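The Horse Book That Trusts Its Sources Too Much

Every few years somebody publishes a history of Plains horse trading that promises to overturn the last one. Tae-yang Chae's new book, out from Bollano in September, runs to 453 pages and makes the promise on page 3. I'm not convinced it keeps it.

Chae's claim is that Comanche bands managed their herds as a kind of bank, lending animals to poorer relatives and calling them in before a raid or a marriage. It's an appealing idea. The trouble is the evidence, much of which comes from traders who wanted to sell goods to the people they were describing. A man with kettles to unload has good reason to report that his customers are rich.

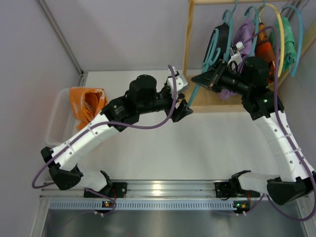
Two arms on an aluminum rail, with a light wooden clothes rack.

The middle chapters are better. Chae spent six summers reading account books, and the pages on how mules were priced against horses are careful and new. He also has the sense to ask what women thought of all this, though the answer takes up only 12 pages and leans on a single set of interviews recorded long after the reservation years began.

Then the bank comes back, and with it the confident tone. Loans become "credit," gifts become "interest," and a widow's two ponies turn into a portfolio. Would she have recognized any of it? Chae doesn't ask. The footnotes cite the same four traders again and again, and by the last chapter I had started checking them before I read the sentence they were attached to.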